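Workshop notebook – pretend food and table props
28 September 2026

Back at the white table this morning with the eggplant out, coffee within reach, and a whole list of things I said I'd get done back in June.
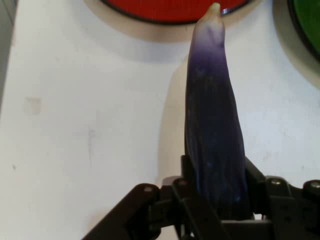
So, the list. Debora Caputo wants the vegetable set for the Stotano play kitchen sorted by the end of the week, and by sorted she means every piece has a card with its size, its color notes and a yes or no on whether a small kid can tell what it is from across a room. I did the carrots and the onions on Friday and they were easy. Everybody knows a carrot. Eggplant is a different story! I asked three people in the hallway what color an eggplant is and they all said purple, and then I asked what color the top is and they all said green. Well, ours goes from that deep indigo purple up through violet to pale lavender and ends in a whitish cream with the faintest bit of green in it. I love it. I think it's the prettiest piece in the set, and I'm also pretty sure it's going to cause an argument.

Debora's side of it (we talked on the phone before lunch) is that the pale end makes it look unfinished. My side is that plenty of real ones fade like that near the stem, and I grew up with a neighbor who had a whole row of them. We left it at "put it on the card and let Fiore decide." Fine by me.

Color notes for the card, so I don't have to do this again:
Body – dark indigo purple, glossy, picks up blue where the light lands
Shoulder – violet into lavender, soft change, no hard line
Tip – cream, a touch green, small rounded point, bends a bit to one side
Shape – long, widest low down, slims toward the tip

The gloss is the part I keep going back and forth on. It looks great, but it bounces light all over the place, and when I tried to match the purple against the Javetska color book I got a different answer every time I moved my head. Chip 52 looked right by the window and much too red under the ceiling lights. Chip 90 was too dark in both. I've written 52 on the card with a question mark, and I'd like somebody else to try it cold, without looking at my answer first. The sample book is in the second drawer, under the tape.

Table notes. That squarish beige stain on the left side of the white top is still there. I went at it with dish soap, then with baking soda paste, and got nowhere with either. It's faint and I can live with it, but if we're going to keep judging pale colors on this surface I'd like a clean patch to do it on. There's a thin streak a little lower down too, very faint. I haven't tried anything on that one yet. Will ask Stenow what a new top would cost before I start sanding anything. I remember how the last sanding job went – dust in the coffee maker for days.

The red and green rounds are good for checking color by, so please leave them out when you tidy up. The red one next to the pale tip is a really useful comparison. Set the cream against plain white and it nearly disappears, but put it near a strong red and suddenly there's that bit of green in it. I spent way too long playing with this (most of the hour before lunch, if anyone's asking).

Card number for the eggplant is 308. I had it down as 306 on the loose sheet, so ignore the loose sheet.

Still to do:
Measure length and widest point, calipers are with Debora
Second opinion on chip 52
Ask Fiore about the pale tip, yes or no
Price for the table top
Start on the peppers

Peppers tomorrow, then. I haven't opened that bag yet and Debora says there are 2 in there that look exactly like tomatoes, so I'm leaving it shut until I've got the cards caught up.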